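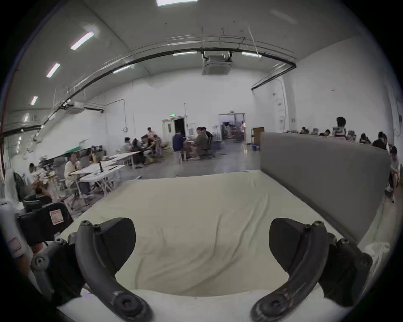
November 24, 2018

Gripper 2, sheet folding. Stopped before lunch with a fault on the right finger.

Kusum was eight folds in when the pads stopped meeting square. The left finger closed to the middle as usual and the right one lagged, so the sheet got dragged sideways and slipped out. She tried twice more and got the same thing. On the last try the trigger stuck half closed with her thumb between the handle and the lever. Skin pinched, not broken. She put it in the accident book anyway – please do the same for small ones.

Took it apart with Vivek after. The pivot bolt on the right finger had backed out 2 turns. No threadlocker on it that I could find. The left one was tight and had blue on the threads. My guess is the right bolt was left dry when we swapped the finger in February, but the swap isn't in this book, so I can't prove it.

Cleaned both bolts, threadlocker on both, torqued, paint mark across the head and bracket. Leave overnight. Don't let anyone pick it up before then.

Folds from this morning: Mamta B. wants to keep the first few. I would drop all 8, we don't know when the bolt started moving.

To do:
Check gripper 1 for the same thing.
Ask Valdebenito for spare bolts, we have none left.
Trigger guard – Sarita has a drawing, needs printing.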